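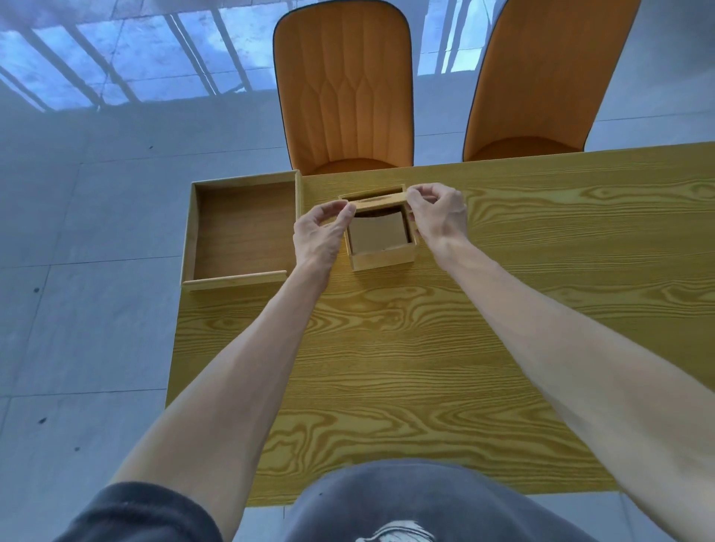
Skestthorpe Napkins is a set of first-person recordings of one small household chore, put together to find out whether a robot arm can do it yet. The short answer at this release is no, or only in parts. A person does it without thinking, but it contains several steps that current policies still fail on. Opening the small wooden box is one of them: the lid is thin, and a person takes it by its two ends, one hand on each, and slides it back. Our two-arm baseline tends to push one end ahead of the other, and the lid jams.

Version and contact

Release: 20/02/2025
Maintainers: Constanza Daza, Chak-lun Hsiao
Baselines: Nicanor Carrasco
Second annotator: Sandro Tedesco

Contents

clips/ 510 clips, head view only
labels/ start and end of each step, one file per clip
splits/ train, val and test lists
baselines/ configs and logs for the two policies below

Steps labelled

open_box
pick_single
pick_stack
lay_flat
square_up
place_in_tray
other
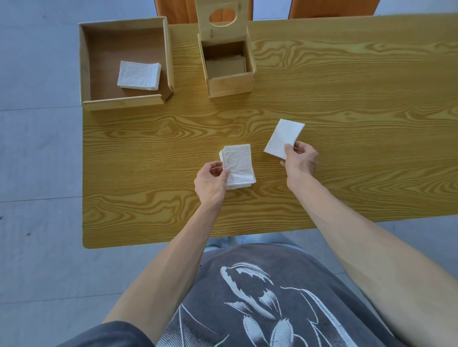

Picking up one napkin is the step most people ask us about. Paper sticks to paper, the folds catch on each other, and a gripper that closes hard enough to hold one napkin often brings up the next. People split the job between their hands. One hand keeps hold of the stack, the other has a single napkin by its corner, and fingers and thumb do most of the work. Label this as pick_single from the moment the second hand touches the napkin. If two come up and one is put back, it is still one pick_single, with the flag double set to 1.

Baselines

Hullmont-S, single arm. Reaches the napkins reliably. Fails on open_box in every test clip setting, so we start it with the box already open.

Hullmont-D, two arms. Better at square_up, where it matters that something is holding the other side. Slow — a stack that takes a person a few seconds can take it minutes.

Neither has been tried on cloth. Sebastián Olivares is working on that and hopes to have something in July.
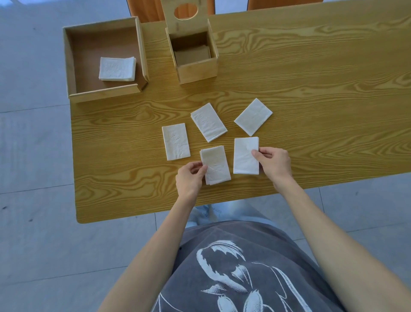 White napkins on the table, one hand on each of the nearest two. Tray and open box at the back.

Known problems

Fingers hide the napkin edge in many clips. Step ends marked from hidden edges carry the flag guess.

White on white is hard for the edge detector. We had to redo 74 label files by hand for this reason.

The table has a strong wood grain, and early models learned it. Test on another surface before you claim anything about kitchens or packing benches.

Labels for lay_flat and square_up overlap in places. Annotators did not always agree on where one ends, and we have left both versions in.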